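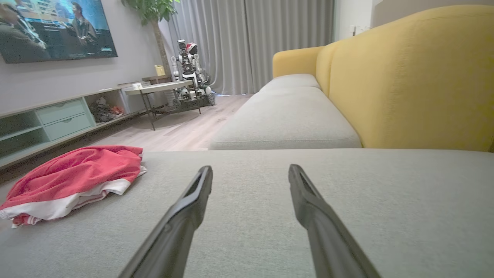 July, build notes, Relum expansion chapter (the Bendau side story)

Started 16:40, finished late. Work on the save hand-off between the main campaign and the side story.

Problem as logged by Leonora Baluyot: a player who finishes the ferry section, quits to the title and starts the side story from the menu gets the main campaign inventory instead of the fixed one. Policarpio should open with the lantern, the short blade and two flasks. He opens with whatever the party was carrying. On her save that included the late-game bow, which kills the first boss in one hit and skips his second phase dialogue.

Reproduced on the second try. It does not happen if the side story is started from a cold launch. The inventory table is cleared on launch but not on return to title, so the chapter loader finds a valid table and leaves it alone. Changed the loader to write the fixed set every time, whatever it finds. Ran the start of the chapter 40 times from the title and got the right set on each run.

Side effect: the flask upgrade picked up in the flooded archive is now lost if the player dies before the first checkpoint. The checkpoint sits after the stairs. Moved it to the archive door. Remedios Ocampo to confirm that the music cue still starts where she wants it, as the trigger was attached to the old checkpoint volume.

Boss timing, Suruvell fight. Phase 2 begins at 40 per cent health. Testers who stagger him just above the line can take him to zero inside one stagger window, and the cutscene then plays over the death animation. Health is now clamped at the line until the cutscene has run. Surplus damage is thrown away. I would prefer to carry it over, but the damage queue is flushed by the cutscene and I don't want to touch that code this close to submission.

Length. Leonora's clean run came to 2 hours with the optional rooftop route, which is where we want it. Enemy density on the rooftops is still too high - three archers have a line to the ladder and there is no cover. Removed the one on the bell tower.

Completion counter stuck at 99 with everything collected. The last letter is flagged to the main campaign. Reflagged, now reads 100. Old saves will need the letter picked up again.

Open:
- music cue at the archive door (Remedios)
- lantern flicker on the lowest graphics setting, not looked at
- subtitle overlap in the ferry scene, German only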